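Rapport d'avancement no 3 — Projet Gesenell
Apprentissage de tâches d'insertion par démonstration téléopérée
Destinataire : Tainá Pacheco, suivi des projets, fonds Cavalcanti
Rédaction : Ilse Pfeiffer, société Lallora
Lundi 3 octobre

1. Objet

Le présent rapport couvre les travaux du mois de septembre. Il fait suite au rapport no 2, qui traitait du montage du poste et de la calibration du bras suiveur. Les éléments financiers sont transmis séparément.

2. Rappel du périmètre

Le lot 2 porte sur l'insertion de pièces profilées dans une planche à découpes, à partir de démonstrations réalisées par un opérateur. L'opérateur manipule un bras meneur de même cinématique que le bras suiveur ; les consignes articulaires sont recopiées en temps réel et enregistrées avec les flux vidéo. Aucune trajectoire n'est programmée à la main. La politique est ensuite entraînée par imitation sur les enregistrements retenus.

La planche utilisée comporte quatre découpes : carrée, circulaire, octogonale et en croix. La convention prévoit de commencer par la croix, dont la tolérance angulaire est la plus faible. Les trois autres formes relèvent du lot 3.

3. Collecte des démonstrations

L'objectif contractuel était de 200 démonstrations exploitables pour la pièce en croix. Nous en avons enregistré 633, dont 427 ont été retenues après relecture. Les enregistrements écartés se répartissent entre trois motifs :

— désynchronisation entre le flux vidéo et les positions articulaires ;
— reprise de la pièce en cours de trajectoire, avec changement de prise ;
— contact prolongé avec le bord de la découpe, l'opérateur forçant l'insertion au lieu de corriger l'orientation.

Le troisième motif est le plus fréquent. Il tient à l'absence de retour d'effort sur le bras meneur : l'opérateur ne perçoit le contact que par l'image. La consigne a été modifiée en cours de mois. L'opérateur marque désormais un arrêt à l'aplomb de la découpe, corrige le lacet, puis descend. Les démonstrations enregistrées avec cette consigne sont plus longues, mais leur dispersion en fin de trajectoire est nettement réduite.

Les démonstrations comportant une correction visible ont été conservées lorsque l'insertion aboutissait. Leur retrait dégradait le comportement de la politique en cas de mauvais alignement initial.

4. Logiciel

L'enregistreur Clarow a été mis à jour deux fois. La première version corrige l'horodatage des trames, qui était appliqué à l'écriture sur disque et non à l'acquisition. La seconde ajoute un champ de commentaire par épisode, ce qui évite la tenue d'un tableur parallèle. Les épisodes antérieurs à la première mise à jour ont été réalignés par script ; ceux dont le décalage n'était pas constant ont été écartés.

Le filtrage des consignes du poignet a également été revu. Le filtre initial introduisait un retard sensible pour l'opérateur lors des rotations fines. Il est maintenant désactivé pendant la téléopération et appliqué uniquement au prétraitement.

5. Entraînement

Trois entraînements ont été menés sur le jeu retenu, avec des horizons de prédiction différents. L'horizon court produit des oscillations au-dessus de la découpe. L'horizon long les supprime, mais la descente s'engage parfois avant la fin de la correction d'orientation. La configuration intermédiaire sert de référence pour la suite. Les taux de réussite seront communiqués avec le rapport no 4, une fois le protocole d'évaluation validé par vos services (annexe B, transmise en septembre).

6. Difficultés et écarts

Le câblage du poignet reste le point faible du montage. Les boucles laissées libres pour permettre la rotation peuvent passer dans le champ de la caméra zénithale et masquer une partie de la planche. Un guidage le long du segment terminal est à l'étude ; il ne doit pas limiter la course du dernier axe.

La position de la planche a jusqu'ici peu varié d'un épisode à l'autre. Cette restriction facilite la collecte, mais elle limite la portée des résultats. Elle sera levée pour la prochaine campagne.

Poste de téléopération, pièce rouge tenue par la pince du bras suiveur : 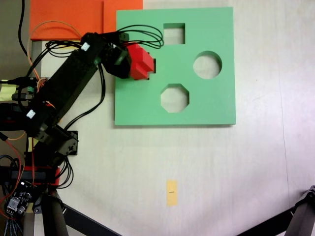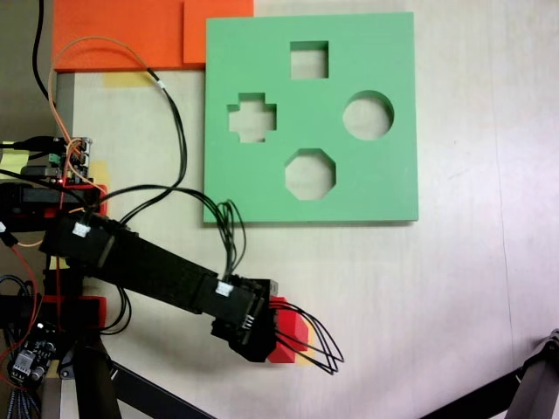
Crédit photos : Lallora / projet Gesenell

7. Travaux prévus pour la prochaine période

— campagne complémentaire sur la croix, avec position et orientation variables de la planche ;
— essai du guidage de câbles et vérification des butées du poignet ;
— évaluation de la politique de référence selon le protocole de l'annexe B ;
— premières démonstrations sur la forme octogonale, si le point précédent est achevé.

Le calendrier du lot 2 est inchangé. Une décision est attendue de votre part sur l'ajout d'un capteur d'effort au poignet, chiffré en option dans la convention. Sans réponse avant le lancement de la campagne complémentaire, celle-ci sera conduite avec le matériel actuel.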